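Grirkham Residents' Help Pages
Household and Laundry > Bedding

Washing pillows with a mesh side panel

Posted by Plernano House Office

Our guest house provides quilted white pillows with a band of colored mesh set into the side. Several have become gray along the edge, and the laundry labels have worn away. We would be grateful for advice on whether such pillows may be machine washed, and on how they should be placed on the bed afterward. Staff currently lay them flat, one on top of the other, and the mesh is creasing.

2 replies

Cuervo Linen Services

The answer depends on the filling. Pillows filled with polyester fiber may generally be washed on a gentle cycle in warm water. Solid foam should not go into the machine at all, as it tears when it is heavy with water. If you cannot tell which you have, press the center firmly. Foam returns as a single block, while fiber shifts under the hand.

For fiber pillows we recommend the following:

Wash 2 at a time so that the drum stays balanced.
Use a small amount of liquid detergent and no fabric softener.
Run a second rinse.
Dry on low heat, stopping the machine now and then to shake the pillows out.

Do not use bleach on the mesh - it may take the color out unevenly. Gray marks along the edge are best treated by hand beforehand, with a soft cloth and a little diluted detergent.
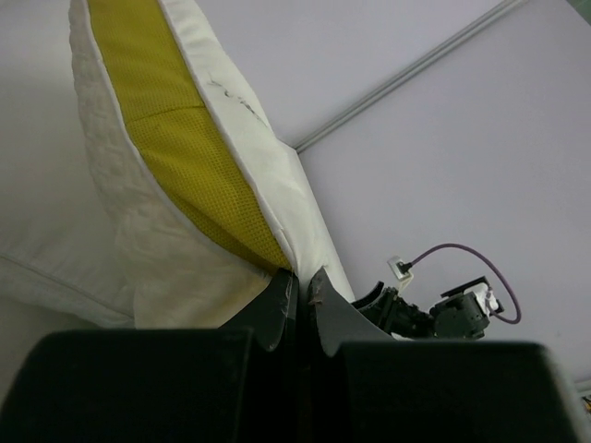
Please also check for names or room marks written on the fabric in marker. These seldom wash out completely, and rubbing tends to spread the ink. Establishments that need to mark their pillows may prefer a sewn tape near the seam.

With regard to storage, pillows should stand on their long side or lie singly. The mesh is there to let air through, and a stack presses it closed. Allow a full day of airing before a cover is put back on.

Flekby Hostel

We have over 300 beds and wash ours every 7 months. Cold water, short cycle, no difficulties to report. Ours do not have the mesh, so I cannot comment on that part. A protector under the pillowcase is worth the expense.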